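Fekuven Kitchen Cloths, Blue

An everyday cloth for counters, drainboards and the outside of bowls and pans. It folds flat behind the sink and can be washed up to 30 times.
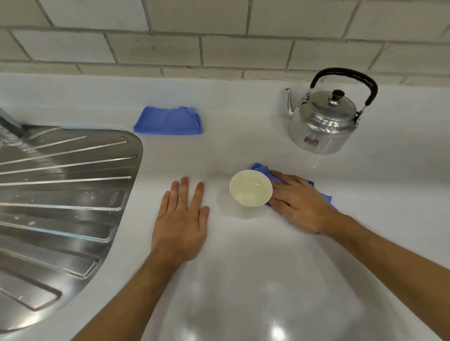 Each cloth measures 30 x 30 cm. Rinse before first use -- the dye may run a little. Wash with like colors and skip the fabric softener.

Packs of 3, or the Norkerby catering carton of 184. Cartons ship from Keane and are billed by the carton only. Item no. 400.

For shared kitchens, we also carry wall signs and spare hooks. Ask Bartosz Nowicki at the trade desk for a price list.

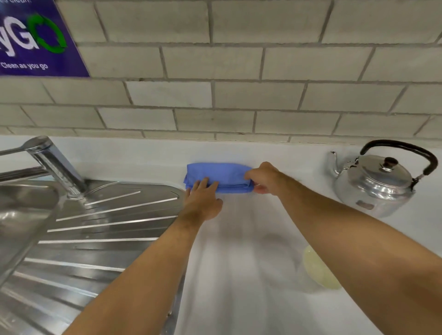

"Clean as you go" wall sign above a ribbed steel drainboard.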